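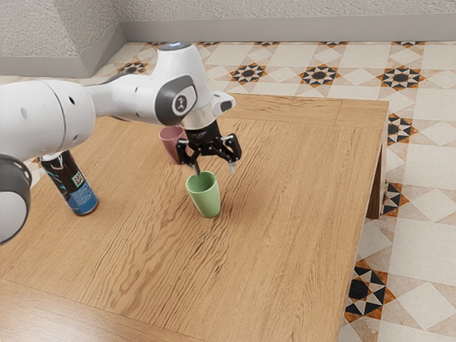

Figure 7.1 A white robotic arm with a black gripper, reaching over a square wooden table (computer rendering).

Chapter 7
Who Pays for the Orchestra?

Go to a concert and look at the ticket in your hand. Whatever you paid for it, the chances are good that it did not cover the cost of putting those musicians in front of you. Someone else paid the rest. It might have been a city council, a national arts fund, a bank with its logo on the back of the program, or a widow who left her house to the symphony. Very often it was all of them together, and the way their money fits together (or fails to) shapes almost everything you hear, from the length of the season to whether there is a new piece before the intermission.

This chapter is about that money. If the word "funding" makes your heart sink a little, please stay with us! Budgets are some of the most revealing documents in musical life. A season brochure tells you what an orchestra would like to be. Its accounts tell you what it decided when there wasn't enough to go around, and those decisions are full of drama: a tour dropped to save a youth choir, a Mahler symphony swapped for a Haydn because Haydn needs fewer horns, a hall kept open through a bad winter on the strength of one loan.

In Chapter 6 we looked at how a hall works from day to day, from the loading dock to the box office. Now we step back and ask how the whole thing is held up.

The problem of the string quartet

Start with something small. A Beethoven quartet needed four players in Beethoven's lifetime, and it needs four players now. They can't play it in half the time, and they can't do it with three people. Over the same two centuries, factories and farms learned to produce far more with each hour of work, and wages across the whole economy rose as they did. Musicians have to eat and pay rent in that same economy, so their pay has to rise too, even though the number of quartets they can perform in an evening has hardly changed.

Economists call this the cost disease. It's a gloomy name for a simple idea, and it applies to teachers, nurses and barbers as well as to violinists. For an orchestra it means that costs tend to climb faster than prices in general, year after year, even if the management does everything right. You can raise ticket prices to keep up, but only so far before the seats start to empty. The space between what tickets bring in and what concerts cost is called the earned income gap, and you will meet that phrase in every section of this chapter.

Recordings and broadcasts help a little. They let one performance reach many more listeners, and for a while in the last century they brought real money to a lucky few ensembles. Most orchestras today treat them as a way of being known, and are happy if they break even.

Three ways to fill the gap

Broadly, the gap gets filled from three directions, and every country mixes them in its own proportions.

The first is public money. A state, region or city decides that music is worth paying for in the same way as parks and libraries. Public money tends to be steady, which players love, and it usually comes with conditions: so many school concerts, so many performances outside the capital, a cap on the price of the cheapest seats. It can also vanish after an election. Many governments use what is called the arm's-length principle, under which an independent council hands out the grants so that no minister gets to choose the repertoire. How long that arm is in practice is a lively question, and we come back to it in Section 7.3.

The second is private giving. This covers everything from a large gift that endows the principal flute's chair down to the coins in the bucket at a summer concert. Endowments deserve special attention. The gift is invested and only part of the return is spent each year, so a donor can go on paying for rehearsals long after her death. They are wonderful things to have and very slow to build. In countries where gifts reduce a donor's tax bill, the public is paying a share too, though in a way that is harder to see.

The third is business sponsorship. A sponsor is buying something, whether that is its name in front of an audience, good seats for its clients, or a better reputation in its home town. Sponsorship can arrive quickly and it can be generous. It also tends to favor gala evenings and famous soloists over, say, two weeks of workshops on how to write for the bassoon.

Two orchestras, one river

To see how much difference the mix can make, we will follow a pair of ensembles through the rest of the chapter. The Inholm Philharmonic and the Castlow Symphony play to towns of similar size on opposite banks of the same river. Each performs in a hall with 1,000 seats. Their players often studied together, and a good number of them substitute for each other when somebody catches the flu.

Inholm lives mainly on a city grant, renewed every May. Its tickets are cheap, its school program is huge, and its musicians are on full-year contracts. Its managers spend the spring in a state of nerves, and they will tell you that a new piece of more than seventeen minutes takes some explaining at city hall.

Castlow lives mainly on gifts. Its season is shorter, its gala is dazzling, and its endowment pays for a commission every year. When one large donor moved away, Castlow lost its spring opera in concert and has not been able to bring it back.

Which is the healthier orchestra? Make a guess now and write it in the margin. We have taught this material to many groups of students, and it is a real pleasure to watch people change their minds (some of them more than once) as the figures come in.

We will also spend time with two very different cases. The Jetitz Festival has no permanent orchestra at all and rebuilds itself from nothing each summer. The Akpalu Trust lends instruments to young players and has never sold a ticket, yet half the string sections in its region would sound thinner without it.

What you should be able to do by the end

Read a simple orchestra budget and find the earned income gap.

Explain the cost disease to a friend who has never studied economics.

Describe the strengths and risks of public grants, private gifts and sponsorship, with an example of each.

Discuss what a funder may fairly ask for in return, and where you would draw the line.

Words to know

Earned income: money from tickets, hire fees, recordings and the bar.

Contributed income: money from grants, gifts and sponsors.

Endowment: a gift that is invested, so that part of the return can be spent each year.

Arm's-length principle: the practice of having an independent body distribute public arts money.

Restricted gift: a gift that may be spent only on the purpose the donor names.

Before you read on

Find the program from any concert you have attended, or download one from an orchestra near you. Turn to the back pages, where the small type lives, and read the list of supporters slowly. Note who is named first, and see whether any public body appears. Then look at the music that was played that evening and ask yourself whether you can see any link between the two. You may find none — plenty of funders never ask what is on the program. Keep your notes, as you will need them for the exercise at the end of Section 7.2.

7.1 The price of an evening

We begin with a single concert at Inholm: an overture, a concerto and a symphony, played once on a Saturday-sized budget with a visiting soloist. The first cost arrives long before the first rehearsal, when the orchestra's librarian opens a catalog and finds out that the parts for the concerto can only be rented.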